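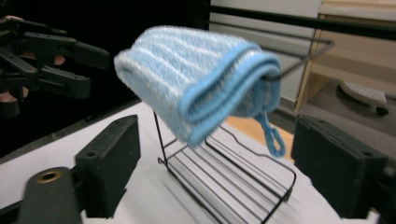
Dandatton Institute
Equipment Planning for Automation
Unit 4 handout: Costing a handling task
Revised 11 Aug 2018

Purpose of this unit
Students will prepare a first-year budget for a small manipulation program and defend it before an assessor. The set task is household handling: folding cloths, hanging them on a wire rack and clearing the table afterwards. Soft goods are placed first in the course as they are hard to grip and cheap to replace.

Capital and running costs
Capital items are those expected to last beyond one budget year. Hand-held grippers, cameras, computers and tables fall under this heading. Running costs cover finger pads, fasteners, cables, cloths, racks and the wages of operators. Wages are commonly the largest line and the one most often left out of a first draft.

Hand-held grippers are to be costed in pairs, one for each hand. A spare pair should be listed separately and not hidden in the consumables line.

Worked case: Jemside
The Jemside site was given a ceiling of $3000 for bench fittings and consumables, excluding grippers. Its first order listed 16 wire racks at $61 each, a total of $976. Freight of $212 brought the line to $1188, leaving $1812 for tables, cloths and replacement pads. The site had not allowed for storage, and the order was reduced in February.

Choosing a supplier
Obtain written quotes from at least two suppliers. For this exercise, use the Saselgate and Whitelaw price sheets issued in class. Compare delivery time, warranty and the price of replacement fingers. A low purchase price may be offset by parts that can only be bought as a full set.

To be submitted
A one-page budget, with capital and running costs shown separately
A purchase schedule by month
A short statement of what would be cut if funding were reduced

Late work is handled under the unit outline. Prices are to be shown before tax.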